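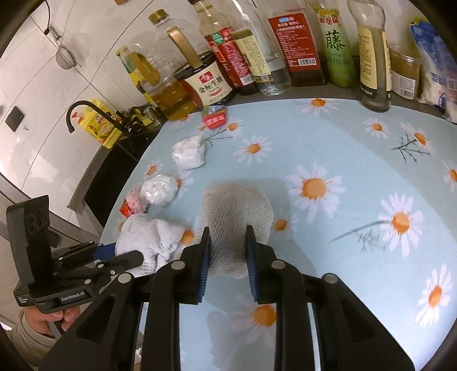 Last edited 05/06/2018 · 1 min read

Jemesau Sky Forum uses cookies. OK

merberg_kha: Can Venus ever have had a moon? Mine is a theory of pure sympathy.

LoiMach: Sure. It spins so slowly that tides would drag a moon inward until it crashed. Sad, but tidy.

zulkifli_p: Not so fast. The sun could have pulled it loose instead.

LoiMach: Only if it orbited way out. You always want the dramatic exit.

zulkifli_p: Says the guy who crashed it.

merberg_kha: So we've lost it twice in 30 minutes. Poor Venus.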